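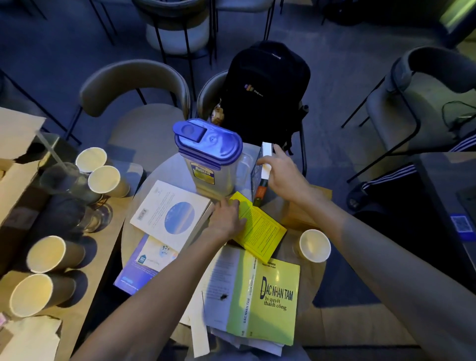

Noel Panganiban reckons a kit like the Plomden should be judged on a messy table and nothing else, and that anybody who tests one on three wooden blocks and a clean mat is wasting the battery. He told me so twice, once by email and once over the phone while I was trying to eat my lunch. I've taken him at his word, so welcome to the messy table!

I've had the Plomden head kit on loan for most of September. If you haven't met it, you wear the camera on a band at your forehead, do ordinary jobs with your own two hands, and the recordings go off to be turned into training material for tidying and sorting robots. Plomden sell the hardware, and Bodico run the upload service that goes with it. You can buy either without the other, but the order page makes you work a bit to find that out.

The job up top is books and cups. Left hand flat on an open yellow paperback, right hand on a tall, narrow blue book box that's standing up behind it, and Đắc Nhân Tâm lying closest to me on a loose pile of papers. I love this one as a test view because both hands are doing different things and you can see each of them properly.

It's a good one for the fiddly materials too. The water container with the blue lid is clear plastic, there's a clear glass with a straw over on the other table, and then you've got white paper cups and white pages, all of which are the sort of thing a robot has trouble picking out. You can still make out the word Aqua on the yellow label, and the big black title on the book is easy to read from where I am.

Right, the kit itself.

The band is comfy. I have a big head and I've sent back two other bands (a Corkov and one so cheap it didn't have a name on it) because they left a dent over my eyebrows. The Plomden has a soft pad at the front and a ratchet at the back, like the one inside a hard hat, and I forgot I had it on long enough to answer the door to a parcel. The driver was very polite about it.

Aiming is where you'll spend your first evening. The lens tilts on a stiff little hinge, and if it's too high you record a lot of floor and furniture and only your fingertips. Too low and you get a lovely view of your own wrists. I settled on two clicks down from level for standing at a table and three for sitting, and then I put a dot of nail varnish on the hinge so I could find it again. Kazuhiro Kinoshita does it by looking at the far side of the table and tilting until his thumbs come into view, and that works too – just don't do it on a high stool and then sit down on a low one.

Battery life is quoted at 5 hours and I can't complain. I never got there in one go, because my neck gives up long before the battery does, but a morning's recording plus a bit more after tea was fine on one charge. It charges through the same kind of lead as my phone. Hooray for that.

The app splits what you record into sessions, and the longest one it'll let you make is 23 minutes. I've no idea why they picked that number! There's a gentle buzz from the band when you're coming up to the end, then a longer one when it stops. I missed the long one a few times while I was concentrating and carried on sorting for no audience at all. A proper beep would be better, or at least the choice of one.

Now the labelling, which I thought I'd hate. After each session you say in plain words what your hands were doing, something like "left hand holds the book open, right hand grips the box", and you mark where each action starts and stops. You can speak it or type it. Speaking is far quicker, but the app has a wobbly time with titles in other languages and I ended up typing those with the accents put in by hand. It does keep them once they're in, and they came out correctly in the export, little hats and tails and all.

Bodico's upload service is fine when it's awake. Tuesday mornings were slow every single week, and I gave up and did mine after nine at night instead. Their checker sends sessions back if your hands are out of view too much of the time, with a note telling you which bits. I grumbled the first time, looked at the bits, and they were right. My tilt had slipped.

There's a blurring tool for screens, codes and people in the background, and I'd like it to be braver. It's switched off when you first open the app, you have to go three menus down to find it, and then you have to draw round things yourself. For anybody recording in a shared room, with other people sitting at the next table with their laptops open, that ought to be on from the start. I've written to Plomden about it and had a friendly reply saying it's on the list.

Money. The full kit is £900 with the band, the case, the spare pad and a year of the app. Bodico's service comes on top at £50 a month, and you can stop it whenever you like. For me at home that's too much, and I'll be sad to put it back in its box. For a small outfit teaching a robot arm to clear tables, it's a sensible price next to the Tolentino rig, which I tried last spring and which needed a laptop in a rucksack and a cable down the back of your jumper.

Would I have one again? Yes, like a shot, if somebody else paid the monthly bit. The picture is sharp where it matters, the band doesn't hurt, and I got into a nice rhythm with it – stick the radio on, tilt the hinge to the nail varnish, off you go.

Things I still want to try before it goes back: drawers, washing up, and folding fitted sheets (I can't fold a fitted sheet with or without a camera on my head, so the poor robot may learn some bad habits). If you've used the Plomden for kitchen jobs, do write and tell me how you got on with steam on the lens.

Contact me | All words and photos copyright of the author, please ask before using | Back to top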